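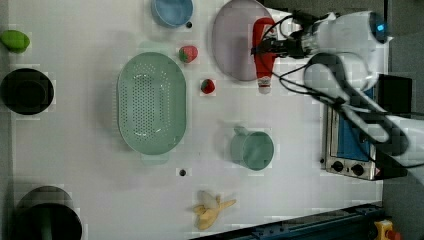 Long thread tonight, because I have been chewing on my grandmother's recipe cards all week and I want to get some of it down before I lose my nerve. There are 28 of them, written partly in English and partly in her own shorthand, and I'm finally typing them up for the cousins. Her measurements are a whole world of their own. "One bowl of flour" meant a light blue bowl, a lot like the one up by the edge of the table there, and every single cousin remembers it as a different size!

So on Friday I called my aunt Hashini, who cooked beside her for years, and asked how much flour was in a bowl. She said, "Enough." Then she told me a lovely story about the bus to Vedura and we never did get back to the flour.

What I've settled on is making each recipe 3 times and weighing everything as I go (my kitchen scale is getting a workout, poor thing). If two of the tries taste like hers, I write those numbers down and leave her own words right next to them, shorthand and all. I don't want to tidy her out of it.

The coconut bread was first. She wrote "100 sugar," no unit, and my brother Gayan was sure it had to be grams, and I was just as sure it couldn't be, seeing how sweet I remember it. He was right. I'm putting that in writing so he can stop texting me.

If you're doing something like this for your own family, please scan the backs too! One card has a grocery list on it, one has a phone number for somebody called Khrystyna, and the lentil card has a note to my grandfather asking him to bring the wash in. I cried a little over that one, and it isn't even a recipe.

Also, ask the neighbors. Mr. Herath from her old street in Femville remembered that she toasted the cumin before grinding it, and it isn't on any of the cards. I suppose she never thought she'd need reminding.

Next up is the lime pickle, which has to sit until October, so you'll be waiting on me for that. If anyone's grandmother also wrote "cook until it looks right," I would love to hear what right looked like at your house.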